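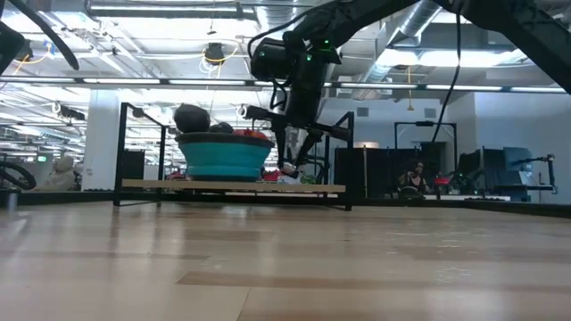

Marncombe, Wednesday, September 13, 2023

Dye notebook, eucalyptus and onion skins, third go.

Finally got the orange! Skein 11 came out of the pot last night and it is the colour of a proper brick, all the way through, no pale patch where the tie was. I'd nearly given up on the silver dollar leaves after the muddy lot in the last batch, so I'm writing it all down while I still remember what I did.

Leaves: the dried ones from Sandra's back fence, stripped off the stems and torn up small. Soaked overnight in rainwater, then brought up very slowly and held at 80 degrees for the whole afternoon. Last time I let it boil because I was on the phone, and I'm fairly sure that's where the brown came from. Strained through the old pillowcase, twice.

Wool: the Stoltell merino, two-ply, scoured but no mordant at all. I did one small skein with alum beside it to compare and it went more yellow, very pretty, a bit like custard. Labelled it 12 and hung it next to the other. Dong-geon prefers it to the brick one and we've agreed to disagree.

Onion skins were less exciting. Good strong gold on the alum wool, thin and sad on the plain. I think I was mean with the skins – the jar looked full but they weigh nothing. Next time weigh them first, at least equal to the wool, and mix in some red ones to see if we get that greeny bronze Sandra Haslam had on her scarf at the winter meet-up. She says it was iron, just a pinch at the very end, and that it'll make the wool harsh if you're greedy.

Rinse water ran clear on the third change for the eucalyptus, fifth for the onion. Dried in the shade on the back rail. I've cut a bit off each and taped half of it in the window behind a strip of card, so we can look at fading at the end of the month.

Still to do:
Wash test on 11 and 12, warm water, the plain soap
Ask the Draneck people whether their grey fleece comes as top, the grey under this orange would be gorgeous
More tie tags, the paper ones fell apart again (cut up a milk bottle?)
Find the lid for the big pot

Spent leaves have gone on the compost. There was still colour in the bath, so I've kept it in the bucket with a lid on and I'll put a second skein through tomorrow to see how pale it gets. If it's a decent peach then we've got a whole set for the shawl, dark to light, from one bag of leaves. Dong-geon Shin is already winding the warp in his head, I can tell. I want the peach for the border.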